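Ich benutze den Streaming-Dienst Skunidetti seit April, zuerst auf dem Tablet und dann auch am Fernseher. Das Angebot an Filmen ist gut, vor allem bei alten Krimis aus dem Norden. 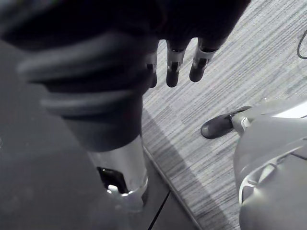
*Finger von nahem, in Schwarz.*

Die Suche hat mich weniger überzeugt. Wenn man einen Titel mit Umlaut eingibt, kommen manchmal nur 3 Treffer, ohne Umlaut sind es 15. Auch die Untertitel laufen bei einigen Serien zwei Sekunden zu spät – das stört mich sehr, weil ich sie zum Lernen brauche. 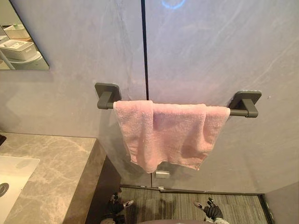

Bei Malou Eskildsen ist es anders: Sie schreibt mir, dass die Untertitel in der App immer richtig laufen und nur im Browser zu spät kommen. Ich habe es danach geprüft, und für zwei Serien stimmt das.

Die Werbung kommt etwa alle zehn Minuten. Man kann sie nicht überspringen, aber der Ton ist zum Glück nicht lauter als der Film.
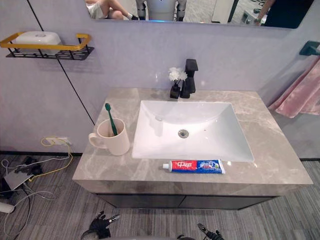

## Vergleich mit Warard

Warard hat die bessere Merkliste und zeigt neue Folgen sofort an. Dafür fehlen dort viele ältere Filme.

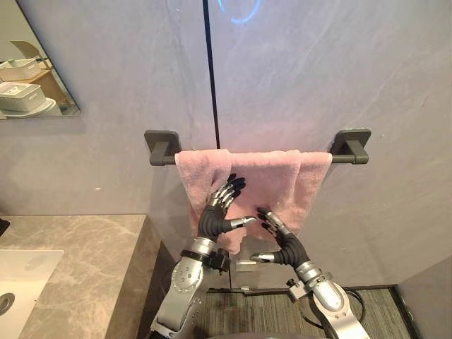 *Rosa Handtuch an der dunkelgrauen Stange.*

Ich bleibe vorerst bei Skunidetti und gebe drei von fünf Sternen.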